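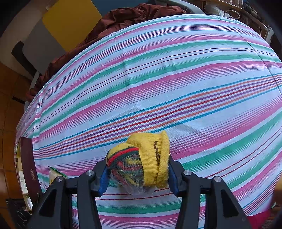

靴下工場のオープンファクトリー、行ってきました。忘れないうちにメモ。編み物の産地めぐりは三回目で、今回のお目当てはHurntonの本工場。年に一度、10月だけ中に入れる。色は派手なのが好きで、からし色のリブに赤や深緑の柄が入ったようなニットを見るとつい手が出る。なので直売が主目的だったのは否定しない。でも結果、工場見学のほうがずっと長くなった。

朝9時半に駅着。送迎バスは満席で一本見送り。次が20分後。待ってる間に駅前のパン屋でカレーパン。うまい。バスは川沿いをずっと上って、途中から道が細くなる。対向車が来るたびに止まる。酔いやすい人は前の席へどうぞ。

受付で入場料1000円。直売で使える500円券がつくので実質半額。スリッパに履き替え、髪の長い人はネット着用。荷物はロッカーへ。ロッカーは小さめ、リュックぎりぎり。

まず糸倉庫。ここがもう良かった。棚が天井まであって、コーンに巻かれた糸がびっしり。色番号だけで管理していて、名前はつけないらしい。案内の方が「731番」と言ったらみんなが棚の同じところを見る。くすんだ黄色、いちばん長く使っている色だそう。同じ番号でも染めのロットで微妙に違うので、左右の靴下は必ず同じロットから編む。言われてみれば当たり前なんだけど、考えたことなかった。倉庫の中はひんやり、湿度計があちこちに下がってた。乾くと糸が切れやすいとのこと。

次が編み立て。音がすごい。耳栓配られます。丸編み機がずらっと並んで、古い機械と新しい機械が混在。古いほうはSzaboという名前で呼ばれてる機種で、部品がもう出ないから、止めた機械から外して回しているとか。ゆっくりしか編めないけど、太い糸でざっくり編むならこっちのほうが風合いがいい、と説明の方が力説してました。編み上がりを触らせてもらったら確かに柔らかい。新しい機械のは目が揃っててつるっとしてる。好みの問題かな。自分は古いほう派。

針の数の話も面白かった。ここの厚手用は98本(と聞いたはず。耳栓してたので間違ってたらすみません)。針が少ないほど目が大きくなる。一本曲がるだけで縦にすーっと筋が入るので、編んでる人は音で気づくそう。あの轟音の中で? と思ったけど、実際に目の前で一台止めて針を替えてた。早い。

かかとの部分は機械が往復して編む。ぐるぐる回ってたのが急に行ったり来たりし始めるので、見てて飽きない。子どもが何人も張り付いてた。大人も張り付いてた。

つま先の縫い合わせは人の手。リンキングというやつで、編み目をひと目ずつ針に刺していく。体験コーナーがあって挑戦したけど、全然だめ。目が飛ぶ。10目くらいで肩が凝った。隣の小学生のほうが上手で、ちょっとへこむ。職人さんは話しながら手元をほとんど見ずに進めてました。すごい。一人前になるまで三年とのこと。

そのあと洗いと仕上げ。足型にはめて蒸気でセットする工程、ここは暑い! 上着はロッカーに置いてくるべきでした。足型は板状でサイズごとに並んでて、取り違え防止に端が色分けしてある。蒸気を当てる前と後を並べて見せてくれて、別物みたいに形が整ってた。検品は一足ずつ引っ張って、ゴム口の伸びを確認。はじいたものは直売のB品へ。

お昼は敷地の食堂。一般の人もこの日だけ入れる。日替わり定食、鯖の味噌煮。ごはん大盛り無料。12時すぎると混むので11時半には並んだほうがいいてす。席は窓側がおすすめ、裏の川が見える。

午後は別棟のLerno。こちらは同じ会社の試作室みたいなところで、残り糸で一点ものを作ってる。半端な糸をつないで編むから柄が途中で変わる。壁一面に見本が貼ってあって、帽子とか腹巻とかレッグウォーマーとか。撮影は不可。ここで帽子の柄組みの話を聞けたのが今回いちばんの収穫。裏に渡る糸が長いと指に引っかかるので、五目以上は渡さない決まりにしているそうで、だから柄が細かくなる。次から店でニットを見るとき絶対裏返すと思う。

質問タイムもあった。洗濯のことを聞いてる人が多かった。答えは、裏返してネット、平干し、ゴム口を上にして吊らない。乾燥機はだめ。毛玉は引っ張らずに切る。うちは全部逆をやってました。反省。

最後に直売。Brarkeroというブランド名で出してるラインが全品対象で、B品は三足2000円。袋詰めではなく選べる。午前中でサイズの大きいのはほぼ消えたらしく、自分が行った14時過ぎは小さめばかり。それでも黄色系を二足、紺を一足確保。券を使って1500円。レジは現金のみなので注意、近くにATMなし。両替で並んでる人がいた。

帰りのバスは15時40分が実質最終。その次もあるにはあるけど電車の接続が悪くて駅で一時間待ちになる。私はぎりぎり間に合いました。走った。

次に行く人へメモ。
・見学は午前の回が空いてる(体験は整理券、受付で先にもらう)
・直売を先にするか見学を先にするか、悩むなら直売先。取り置きはしてくれる
・床に糸くずが多いので黒いズボンはやめたほうが
・耳栓は持ち帰り可
・トイレは糸倉庫の横がすいてた

来年はリンキングのリベンジしたい。あと腹巻の実演を見逃したので、それも。時間割は当日まで出ないので、着いたらまず受付横の掲示を確認すること。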